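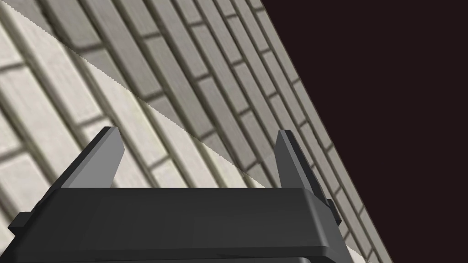 Why does the sea taste of salt?

If you have ever swallowed a little sea water by accident, you know the taste. It is very strong. But rivers run into the sea every day, and river water does not taste of salt. So where does the salt come from?

It starts with rain

Rain takes a little gas from the air when it falls, and this makes it a very weak acid. It is much weaker than lemon juice, so you cannot feel it on your skin. When the rain runs over rocks, it slowly takes very small bits of them away. Some of these bits are salts. The streams carry them to the rivers, and the rivers carry them to the sea.

River water has salt in it too, but so little that your tongue does not notice. Some more salt comes from hot places on the sea floor, where water goes down into cracks and comes up again full of minerals.

Why the salt stays

The sun warms the sea and part of the water goes up into the air. We call this evaporation. The salt is too heavy to go with it, so it stays behind. The water falls again as rain, and the journey begins once more. This has gone on for many millions of years.

How much salt is there?

In one litre of sea water there are about 35 grams of salt. This is close to 7 small teaspoons. Not all seas are the same – the Baltic Sea is much less salty, and the Red Sea is saltier, with 40 grams in a litre in many parts.

Try it at home

You need a cup of warm water, 3 teaspoons of kitchen salt and a flat dark plate. Stir the salt into the water until you cannot see it any more. Pour a thin layer on the plate and put it in a sunny window. Wait some days. When the water is gone, look at the plate with a magnifying glass. You will find small white crystals, and many of them have the shape of a cube.

Please do not drink the salty water – it makes you more thirsty.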